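3.2 Objects without a fixed place

In the first part of the study we asked the members of 61 households in Cotholm to tell us where they keep the things they use near the front door. Keys, coats and umbrellas gave few problems. The difficulty began with small and light objects of which the owner could not say quickly what they belong to: rings, straps, flat pieces of soft or stiff material, covers that had lost their box. We call them loose items in this paper. Figure 2 gives one item of ring form and one flat item, the second together with a coat rack.
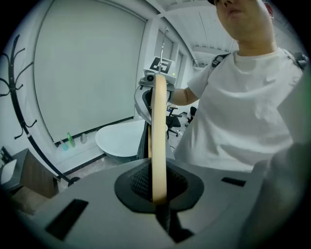
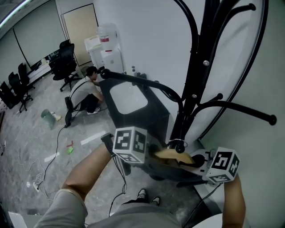 Figure 2. Loose items. First picture: narrow beige ring, upright. Second picture: flat tan piece at the lower part of a black metal coat rack.

The households made in total 1,305 entries in the item diary. Each entry contains the name which the person used for the object, the place where it was found and the place where it was put afterwards. Both authors read all entries separately and gave to each one a single storage type: hanging, lying, closed or moving. The last type was used when the object had no storage place and only traveled from one surface to the next one. We agreed on 1,176 entries at the first reading. The other entries were discussed with Rocío Valcárcel, who had visited the homes and knew the furniture, and in these cases her decision was taken.

Most disagreements concerned the border between hanging and lying. A strap can be put over the arm of a rack, but it can also rest on the foot of the same rack, and several persons wrote simply "on the rack" for both. Jianhua Jia proposed to separate the rack in an upper and a lower zone. The upper zone includes the arms and the hooks, and the lower zone is everything under the lowest arm. After this change the reading became easier, and we have used the two zones in all the following tables.

The form of the object had a stronger effect than we expected from the work of Vasić. Objects with an opening were hung even when they were not made for hanging. One participant kept a ring from a broken lamp on a rack for the whole winter, and she told us that it stayed there "because it could." Flat items without an opening were mostly laid on the nearest table or cabinet, where they were soon covered by mail. In the second interview many owners did not remember these flat items at all, although they had written them in the diary in December.

We must mention here a weakness of the method. The diary form, which we adapted from the Clisow household survey, has only one line for the place. When an object was first put on a shelf and in the evening moved to a drawer, the participants did not know which place to write. Some of them wrote the first, some wrote the last, and one family wrote both with an arrow. We kept the last place in every case. It is possible that the moving type is therefore too small in our results.

The type of rack was also noted. In Cotholm the wall rail is common in older apartments, and free-standing racks are found mainly in homes where the walls may not be drilled. The owners of free-standing racks used the lower zone more often, mainly for bags and shoes. For the wall rail this zone does not exist, and such objects went to the floor. The distribution for both kinds of rack is given in Table 2, and the effect of household size is treated in Section 3.3.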